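Compartment Boxes: The Questions I Get Most

Updated March 16, 2023

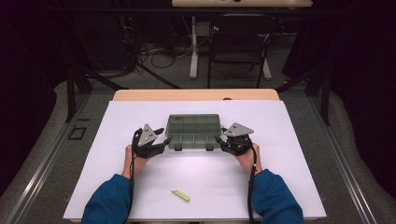

I sort small things for fun, and then I write about it, and then people write to me about it. So I've pulled the questions that keep landing in my inbox onto one page. Most of them are about the flat plastic boxes with the little dividers inside, the ones you'd buy for beads or screws or fishing tackle. If yours isn't answered here, the contact form still works (it's slow, I'm slow, but I do read them all).

What do you keep in yours?

Depends on the box! I have one for sewing bits, one for picture-hanging hardware, one for watch and remote batteries, and one that is all earring backs and broken necklace clasps I swear I'm going to fix. My favorite is the picture-hanging one. It used to be a coffee can, and every time I wanted a nail I had to dump the whole can on the counter and pick through it like a raccoon.

Fixed dividers or removable ones?

I like removable for a first box, when you don't know yet what's going in it. You can pull a wall out and make a long slot for pencils or drill bits. After that I'd go fixed. The removable walls on my old Jandon box sit a hair above the floor, and seed beads slide right under and into the neighbors' place. Tiny stuff wants fixed walls, period.

How do I know if small pieces will jump from one compartment to the next?

Do this in the store, or as soon as you get it home. Put something little and flat in a corner compartment, a sequin or a thin washer, close the lid, and tip the box on its side. Then give it a shake. If the sequin has moved next door, the lid doesn't meet the tops of the walls, and you'll want to save that box for bigger things. You can also cut a sheet of craft foam to fit inside the lid. It takes up the gap and works better than it sounds, but you lose the see-through top, so I only do it for boxes that travel.

Clear, tinted or solid?

Clear or tinted, please. I've bought solid lids because they were pretty and I regretted it every time. Tinted is fine in decent light. I wouldn't use it for sorting thread by color though, navy and black turn into the same thing under a gray or green lid.

How many compartments do I need?

Fewer than you think. My first big purchase was a Hedodlow case with way too many tiny squares in it, and half of them stayed empty while the other half overflowed. Lay your stuff out in piles first, look at how many piles you've got, and add a couple of spares. Two rows is a nice size to handle. You can reach everything without dragging your sleeve through the thumbtacks.

Do you work right on the table?

No, I put something flat and pale down first. A big white board or a piece of smooth shelving is great, and so is the back of an old poster if that's what you have. Small dark screws show up on it right away and you can sweep the leftovers into your hand with a card. On bare wood I lose things in the grain, and on a tablecloth they just hide.

Where do I start when it's one giant mixed jar?

Start with whatever's biggest and easiest to grab. Get that out and the pile shrinks fast, which is good for morale. Next pull anything you've got a lot of. Save the weird singles for the end and give them one compartment together. Mine is labeled "huh." I set a timer for 9 minutes, and if I still feel like going when it rings, I go again. The worst jar I ever did had 1000 buttons in it (my aunt's, and yes, I counted, it was a snow day) and it took me four evenings.

Labels on the lid or inside?

Inside, on the floor of the compartment, if the contents are mostly alike. On the lid if you move things around. Masking tape and a fine marker is all I use now. I tried the fancy label tape and peeling it off left a gummy stripe that's still there.

My latches keep popping open. Can I fix that?

Sometimes. Check for a bit of grit in the hinge first, or a piece standing too tall and pushing the lid up. I've had both. If the latch itself has gone soft, a wide rubber band around the whole box does the job. I have a Drallimell that's been wearing a rubber band for seven years and it's still my button box.

How do you wash them?

Lukewarm water, a drop of dish soap, and an old toothbrush for the corners. I don't put them in the dishwasher anymore. One came out shaped like a potato chip and the lid never met the bottom again. Let it dry upside down overnight before you put any metal back in, or you'll get rust freckles on your needles.

Flat stack or on edge like books?

On edge looks fantastic on a shelf and I did it for a whole month. Then I opened one and every compartment along the bottom row was packed and the top row was empty. I stack flat now, heaviest on the bottom, never more than 4 high.

Can I bring one on a trip?

Sure, I bring a small one for hand sewing. Tape across the latches, foam in the lid, and pack it flat between clothes.

Have you tried the Hoani boxes?

Not yet! Three of you have asked this month. I've got one on order and I'll add it to the page once I've filled it and dropped it down the basement stairs, which happens to all my boxes sooner or later.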